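살림 노트 > 주방 > 식탁 위 정리

읽는 시간 9분

검색어를 입력하세요 검색

아이 소꿉 장난감과 진짜 주방용품이 한 식탁에 섞일 때 정리하는 법

식탁이 넓으면 물건이 모인다. 채반을 내려놓고, 그 옆에 컵을 두고, 아이가 장난감 과일을 들고 와서 늘어놓으면 저녁 준비를 할 자리가 없어진다. 우리 집도 식탁 하나를 조리대 겸 놀이 자리로 쓰고 있어서 하루에 한 번은 전부 치운다. 순서를 정해 둔 뒤로 시간이 많이 줄었다. 그 순서와 물건별 손질법을 적는다.

1. 먼저 나누고 그다음에 치운다

물건을 하나씩 들고 제자리로 왔다 갔다 하면 오래 걸린다. 식탁 위에서 먼저 네 무리로 나눈다.

- 입이나 음식에 닿는 것: 컵, 그릇, 접시, 채반
- 먹는 것과 양념: 케첩, 소스, 빵, 과일
- 장난감: 모형 과일, 모형 채소, 모형 달걀
- 전기 제품: 오븐 토스터, 전기 주전자

장난감은 바구니에 한꺼번에 쓸어 담지 말고 그릇 안부터 확인한다. 아이들은 작은 것을 그릇이나 컵 속에 넣어 두는 일이 많다. 그대로 싱크대에 옮겼다가 모형 딸기를 배수구에서 꺼낸 적이 두 번 있다. 나누는 동안에는 전기 제품을 옮기지 않는다. 무거운 물건은 주변이 다 비고 나서 움직이는 편이 안전하다.

2. 채반은 임시 바구니로 쓰기 좋다

구멍 뚫린 채반은 물을 빼는 데만 쓰기 아깝다. 식탁에서 냉장고로 갈 것을 모아 한 번에 옮길 때 편하다. 타원형은 긴 병을 눕혀 담을 수 있어서 둥근 것보다 쓸모가 많다. 다만 양념병을 눕혀서 옮길 때는 뚜껑이 꽉 닫혔는지 본다. 입구에 소스가 말라붙어 있으면 뚜껑이 덜 닫히고, 새어 나온 소스가 채반 구멍에 끼면 닦기가 귀찮다.

구멍에 낀 찌꺼기는 마르기 전에 뒷면에서 물을 세게 흘려 빼낸다. 이미 굳었으면 미지근한 물에 주방 세제를 풀어 20분쯤 담갔다가 칫솔로 문지른다. 테두리와 몸체가 만나는 틈에 물때가 잘 생기니 일주일에 한 번은 그 부분만 따로 닦는다. 씻은 뒤에는 엎어서 말린다.

3. 케첩병은 세워서, 입구는 매번 닦는다

케첩은 뚜껑을 아래로 해서 세워 두게 만든 병이 있고 그렇지 않은 병이 있다. 뚜껑이 평평하고 넓으면 거꾸로 세워도 되고, 뾰족하면 바로 세운다. 보관법은 병에 적힌 대로 따르되 우리 집은 개봉한 뒤에는 냉장고 문 쪽 칸에 둔다.

쓰고 나면 젖은 키친타월로 입구를 한 번 훔친다. 이것만 해도 뚜껑 안쪽에 검붉게 굳는 일이 없다. 굳은 것은 뚜껑을 돌려 빼서 따뜻한 물에 담갔다가 이쑤시개로 긁어낸다. 물기를 다 말린 다음 다시 끼운다. 개봉한 날은 마스킹 테이프에 적어 병 바닥 쪽에 붙인다. 라벨 위에 붙이면 유통기한이 가려진다.

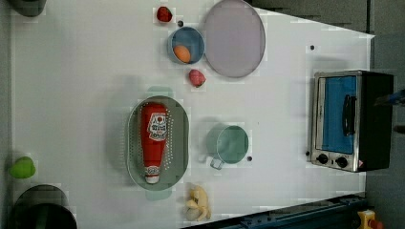
치우기 전의 식탁. 케첩병은 채반에 누워 있고 장난감 음식이 그릇 주변에 흩어져 있다.

4. 컵과 그릇은 색으로 구분한다

놀이에 쓰는 그릇과 식사에 쓰는 그릇이 비슷하게 생기면 꼭 섞인다. 새로 사지 않고도 구분할 수 있다. 놀이용으로 내준 것은 바닥 굽에 색 테이프를 한 줄 둘러 둔다. 설거지할 때 손에 걸려서 바로 알 수 있다. 테이프는 한 달에 한 번 갈아 준다. 오래되면 끈적임이 남는데, 식용유를 조금 묻혀 문지른 뒤 세제로 닦으면 지워진다.

손잡이 달린 컵은 식탁 가장자리에서 손잡이가 바깥으로 나오지 않게 놓는다. 소매에 걸려 떨어지는 컵은 대부분 이렇게 놓은 컵이다. 넓은 접시는 가장 나중에 치운다. 자잘한 것을 올려 쟁반처럼 쓰다가 마지막에 싱크대로 가져가면 걸음이 준다.

5. 장난감 음식 씻기

모형 과일과 채소는 겉보기에 깨끗해도 손때가 묻어 있다. 재질 표시를 보고 방법을 고른다.

- 속이 막힌 플라스틱: 미지근한 물에 세제를 풀고 스펀지로 닦는다.
- 구멍이 있거나 속이 빈 것: 물에 담그지 않는다. 안에 물이 들어가면 곰팡이가 생긴다. 꼭 짠 행주로 닦고 마른행주로 한 번 더 닦는다.
- 나무: 물기를 짠 행주로 결을 따라 닦고 그늘에서 말린다.
- 천이나 펠트: 세탁망에 넣어 손세탁하고 눌러서 물을 뺀다.

껍질을 벗긴 모양의 바나나처럼 갈라진 부분이 있는 모형은 그 사이에 먼지가 낀다. 면봉을 쓰면 된다. 딸기 꼭지 둘레도 마찬가지다. 작은 모형은 아이 나이에 맞는지 한 번씩 따져 보고, 입에 넣는 시기라면 높은 곳에 올려 둔다.

보관은 뚜껑 없는 낮은 상자가 낫다. Tarnance 수납함을 썼을 때는 뚜껑을 여닫기가 번거로워 아이가 정리를 하지 않았고, 뚜껑을 떼어 버리자 스스로 넣기 시작했다. 지금은 가로로 긴 Kunent 바구니를 식탁 아래에 두고 쓴다. 다 들어가지 않을 만큼 많아지면 절반은 봉투에 넣어 두었다가 한 달 뒤에 바꿔 꺼낸다.

6. 오븐 토스터 주변은 비워 둔다

오븐 토스터를 식탁에 올려 쓰는 집이 많다. 자리를 정할 때는 설명서에 적힌 간격을 먼저 확인한다. 뒤와 옆, 위쪽으로 띄워야 하는 거리가 제품마다 다르다. 플라스틱 그릇과 장난감은 켜기 전에 전부 다른 곳으로 옮긴다. 열기에 모양이 변할 수 있고 아이가 집으러 왔다가 유리문에 손을 댈 수도 있다. 경고 스티커는 지저분해 보여도 떼지 않는다.

유리문은 플러그를 뽑고 완전히 식힌 뒤에 닦는다. 베이킹소다를 물에 개어 얇게 바르고 15분 두었다가 젖은 행주로 걷어 낸다. 철 수세미는 유리에 흠집을 낸다. 조절 손잡이는 세제를 직접 뿌리지 말고 행주에 묻혀서 닦는다. 손잡이 뒤 틈은 마른 칫솔로 턴다. 스테인리스 부분은 마지막에 마른행주로 한 방향으로 문지르면 얼룩이 덜 남는다. 부스러기 받침은 쓸 때마다 비운다.

7. 흰 식탁 닦기

흰 상판은 케첩과 카레 자국이 가장 문제다. 흘린 것은 문지르지 말고 키친타월로 눌러 먼저 빨아들인다. 그다음 세제를 한 방울 푼 물로 닦고 맑은 물로 다시 닦는다. 색이 남았으면 베이킹소다 반죽을 올려 10분 두었다가 걷어 낸다. 코팅이 약한 상판도 있으니 잘 안 보이는 구석에서 먼저 시험한다.

점처럼 박힌 작은 자국은 연필이나 볼펜인 경우가 많다. 연필은 지우개로 지우고, 볼펜은 소독용 알코올을 면봉에 묻혀 점 부분만 두드린다. 알코올을 쓸 때는 창문을 열고 오븐 토스터는 꺼 둔다.

행주는 Gollcombe 극세사 두 장을 번갈아 쓴다. 한 장은 젖은 것, 한 장은 마른 것이다. 삶지 말라는 표시가 있어서 세탁기에 따로 돌린다. 8월처럼 습한 때는 하루만 써도 냄새가 나니 저녁마다 빨아서 널어 둔다.

관련 글: 냉장고 문 칸에 양념병 세우기, 채반 물때 없애기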